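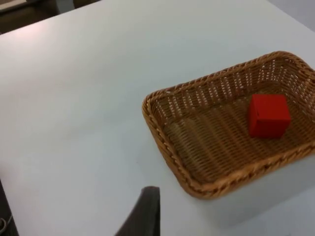 Our project compared how a small pipe organ and a digital organ sound in the same room. The pipe organ was the Wudholm, which has 11 stops. The digital one was a Kunlow with two keyboards. We wrote our listening notes at a plain white table and played the same 5 hymns on each instrument. The listeners faced away from the organs and wrote down which one they thought they heard.

The Wudholm was slower to speak in the low notes, and most listeners picked it out by that. In soft passages they often guessed wrong. The Kunlow was clearer in fast passages but sounded flat with the speakers close to the wall, so we moved them forward and repeated two of the hymns. 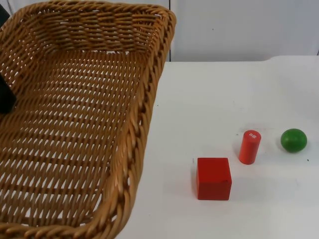

Problems and Next Steps

The room was colder in February and the pipes went slightly out of tune with the Kunlow. Next time we would check the pitch before each session.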